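Cirnow hand drops out after an hour, finger goes limp
posted by keslow_bench

Hoping someone has met this one. We've got a Cirnow hand on a Willems arm and it runs fine for 60 minutes, give or take nothing, then the front finger stops holding. No error, no beep, it just lets go of whatever it had. Last time that was a full tin, and it missed my foot by very little! I power it off, have a cup of tea, and it's good for another hour.

I've changed the cable and gone over the screws on the side of the hand and at the wrist. All tight. I've also dropped the grip force to 5 and that made no difference at all.
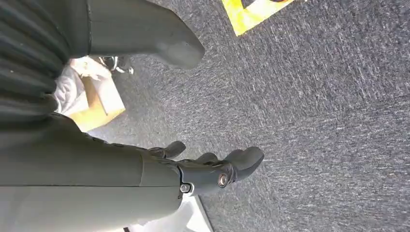 Mossop says it sounds like heat to him. The finger motor has its own cut-out and on the older software it doesn't report it, so the arm carries on as if all's well. Look at the temperature page in Clirnura while it's running. Mine let go at 72 degrees every time. Update the software, and please stop it lifting anything heavy over people's feet until you have.

tinribs
Had same. Turned it off and on. Fine now.

keslow_bench
Just checked and it was at 71 and climbing, so that's my evening sorted. Does the update wipe the saved grips? I've got 2 I'd hate to lose.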